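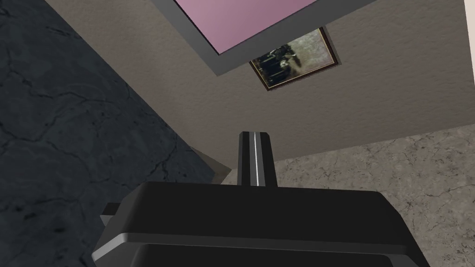
According to a regular at the Narkia shared workshop, any simulator will tell you a gripper works, and you may as well skip it and go straight to the bench. I have some sympathy, having watched plenty of perfect virtual grips fall to bits in real life. I still wouldn't skip it. A simulator is bad at telling you a grip will hold and quite good at telling you your wrist camera is pointing at the wall.

Search this site
Enter keywords Go

Checking a home-built gripper in simulation before you print it
Posted in December by the Zerel bench notes editor

You need a model of your gripper, a room to put it in and an evening. I use Grelis for the simulation, but the steps are much the same elsewhere.

1. Weigh the real parts. Do not trust the default mass. Mine came in as 1,022 grams, a number I never typed, and the arm behaved beautifully with it. Put in your own figures and expect it to behave worse.

2. Fix the camera to the wrist, not to the room. Leave the gripper body and finger in view along the bottom. You want to know how much they hide, and a housing as broad as the one in my render hides a fair bit.

3. Tilt the wrist further than you think you'll need. At a steep angle my view is mostly stone-patterned surfaces and beige wall, with a small picture hanging on it. If your software claims to know where it is from a view like that, ask it twice.

4. Turn the friction down. The ready-made settings are generous. I start at half the default and run 15 grasps without touching anything in between. If you stop to adjust after every miss, you are only teaching yourself to like the result.

5. Move the start position by 2 cm and run the lot again. My first finger design managed nearly all of its grasps from the original spot and 7 from the new one. That finger never got printed.

6. Change the lighting and the surfaces. Dark veined stone and pale speckled stone give a camera very different things to look at. Your workshop bench is neither, so add a dull, scratched one too.

Now print one finger and try it on something soft. Keep a hand on the off switch.

The Adeyemi mount comes with its own test room. It is tidy and evenly lit, and I'd ignore any score you get in it. Compare your own runs against your own bench, write down both, and if they disagree go back to step 4 first.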